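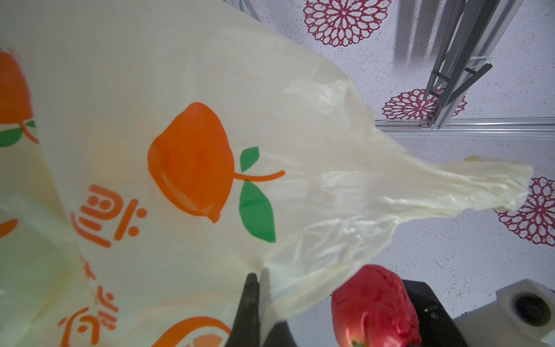
Thin-film plastic shopping bag with a fruit print and orange Chinese characters, one handle stretched out.

Plastic shopping bag

A plastic shopping bag (also carrier bag, grocery bag, T-shirt bag, vest bag, fruit bag) is a light bag made from thin plastic film, given out or sold at the point of sale for carrying goods home. Most common form worldwide is the T-shirt bag - two handles cut from the same film as the body, so that the empty bag laid flat looks like a sleeveless undershirt. This article covers the thin-film kind. For thick "bags for life" see Reusable bag; for the flat bags pulled off a roll in the produce aisle see Produce bag.

Names

"T-shirt bag" is the usual trade name in the United States. "Vest carrier" in Britain. "Singlet bag" in Australia. Shoppers mostly just say plastic bag, or grocery bag. In the trade the word "sack" is used for much the same thing, and the printed and unprinted kinds are listed separately, unprinted ones often by color alone.

Materials

Nearly always polyethylene. Two main grades, and plenty of blends.

High-density film (HDPE) is thin, crisp and noisy. Slightly cloudy even with no color added. Holds a lot of weight for how little plastic is in it, but once a tear starts it tends to run. Creases stay in.

Low-density film (LDPE) and linear low-density film (LLDPE) are softer, quieter, a bit stretchy, with a waxier feel. More often found in boutique bags and heavier carriers.

Color comes from pellets mixed in before the film is blown. White, off-white, red, pink, black and clear are all common at markets. Chalk is sometimes added as a filler; it makes the film stiffer and more opaque and brings the cost down. Compostable bags are made of starch blends and other plastics and are usually limper, with a faint smell.

Thickness is given in microns or in mils. A thin carrier may be under 20 microns. Many local rules on bags turn on this number, so the same looking bag can be legal in one town and not in the next.

How they are made

Pellets are melted and pushed up through a ring-shaped die to make a long tube of film, held open by air. The tube cools as it rises, is pressed flat between rollers and wound up. Printing is done on the flat tube. Then the sides are tucked in to make the gussets, the tube is sealed and cut across into lengths, and a die punches out the neck so that what remains on either side becomes the handles. The punched-out piece is scrap and goes back in the melt where the plant is set up for it.

There is no side seam on a T-shirt bag. Only the bottom and the tops of the handles are sealed. This is why they usually fail at the bottom corners or at the base of a handle and not up the sides.

Finished bags are stacked in blocks, often joined by a small tab at the neck so they can be hung on a wire rack and torn off one at a time.

Parts

Body - the main pouch, open at the top.
Gusset - the folded-in side, lets the bag open out around boxes and jars.
Handles - two loops, each a double layer where the gusset runs up through it.
Handle seal - heat seal across the top of each loop.
Mouth - the cut edge between the handles. Usually curved.
Bottom seal - straight weld, the part that takes the load.

When a full bag is carried the handles stretch and narrow into a cord. They dont go all the way back afterward. A handle that has been under load stays long, shiny and wrinkled, and this is one of the easier ways to tell a used bag from a new one.

Printing

Bags are mostly printed by flexography, with a raised rubber or polymer plate and quick drying ink. Cheap bags get one or two colors. Each color needs its own plate and has to line up with the last, and on thin film the lining up is often off by a little, leaving a sliver of bare plastic between, say, a leaf and its outline. Fine detail fills in, so artwork for bags leans on solid shapes, thick lines and rounded lettering.

Two broad approaches. A single centered design - a shop name, a logo, a thank-you line - has to be placed to match where the bag is cut. A repeating design does not, it just runs down the film and is cut wherever the cut falls. Many bags mix them.

Stock prints are designs not tied to any one shop, ordered from a catalog. Well known types:

Thank-you bags, with the words stacked down the front.
Smiley bags.
Fruit prints.
Flower prints, roses mostly.
Good luck and good wishes, often in red.

Fruit prints

Widely used by fruit stalls, grocers and small markets. Fruits chosen tend to be round, bright and easy to draw in one flat color - oranges, tangerines, persimmons, apples, peaches, cherries. Leaves in green give the second color. In the example shown the fruit is a large orange shape with a slightly pointed tip, on a thin curved orange stem carrying two green leaves, and the design repeats across the film. It can be read as either a persimmon or a tangerine. The lettering is the same orange as the fruit, so the bag needs only the one further color for the leaves.

Both fruits are popular choices on Chinese-language packaging. In Chinese the word for tangerine sounds close to a word for luck, and the word for persimmon sounds like the word for "matter" or "affair", which gives rise to set phrases wishing that everything goes well. How far any given stock print is meant that way is hard to say. Plenty are just fruit.

Lettering on such bags may be a shop name, a wish, a slogan about freshness, or a reminder to reuse or recycle. Strokes thick, ends often rounded, partly for looks and partly becuase thin strokes print badly on film that moves.

Sizes and packing

Sizes are quoted as width, gusset and height, flat. There is no single standard. Common trade packs run to 500 or more bags, thin bags being packed in larger numbers for the same size carton. A Plevley wholesale list, often copied in later catalogs, gave 2,532 separate bag lines once size, color, thickness and print were all multiplied out, though most stalls order from only a handfull of them. The Starnach pattern book sorts prints by number of plates instead of by subject, so fruit and flower designs sit mixed together under 2.

Everyday use

Carrying shopping comes first but most bags have a second use at home. Bin liners for small trash cans. Wrapping shoes in a suitcase. Holding wet swimsuits, muddy boots, vegetable peelings. Lining a paint tray. Padding for a parcel. Knotted around an open packet of rice or flour. Dog walking.

Carrying in both hands, weight split between two bags, is easier on the fingers. Double bagging - one bag inside another - is usual for bottles and cans. The inner bag takes the corners, the outer one the load.

Storage

Kept in most kitchens in some quantity. Methods vary:

Bag of bags. One bag stuffed with the others, hung from a door knob or under the sink. Most common by far.

Tube holder. A fabric sleeve with elastic at both ends, filled from the top, emptied from the bottom.

Triangle fold. Bag smoothed flat, folded lengthwise into a strip, then folded corner over corner down the strip with the end tucked in. Neat, keeps well in a drawer. Slow.

Roll. Flattened, rolled from the bottom, handles wrapped round and tied.

Knot. Quick twist and a loose overhand knot. Takes up little space, hard on the film.

To flatten a crumpled bag, push the gussets back in first, then run the hand from the bottom seal up toward the mouth to get the air out. Handles last, pulled straight side by side. Film that has been balled up for months keeps its creases however it is smoothed.

Disposal and rules

Thin film is awkward for household recycling. It wraps around the rollers and shafts in sorting plants, so many curbside programs refuse it and ask for it to be taken to store drop-off bins instead, clean and dry. Printed film gives a darker recycled plastic, used for lumber substitutes, pipe and trash bags.

Bans, fees and thickness limits are in place in many countries and cities. Details differ a lot and change often; see Plastic bag bans by country.

Collecting

Printed bags are collected in a small way, as printed ephemera. Stock prints get less attention than named shops, being hard to date. Krajewska's checklist groups them by plate and color, Zirari's by subject, and the two do not always agree on which fruit is which. Flat storage between sheets of plain paper, out of sunlight. Orange and red inks can rub off onto neighboring bags, and old film turns brittle along the folds first.

See also

Paper bag
Produce bag
Reusable bag
Flexography
Bin liner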